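Housekeeping Basics, Session 3: Shelves and Stock

Welcome back! Today is all about the supplies cupboard, my favourite corner of any building.

Before next time, please read the Kumsa handout, pages 2 to 16.

Keep each product with its own kind, labels facing out. 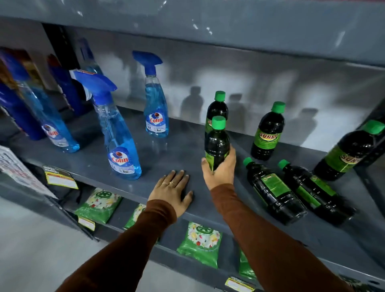
Grouping by product makes restocking so much quicker – you'll love it once you try it. Colour helps enormously too: blue Colin sprays on the left, green-capped bottles on the right, and your hand soon knows where to go. Still read the label every time!

Contact: Serpil Yalçınkaya, Ketatano Training | Back to top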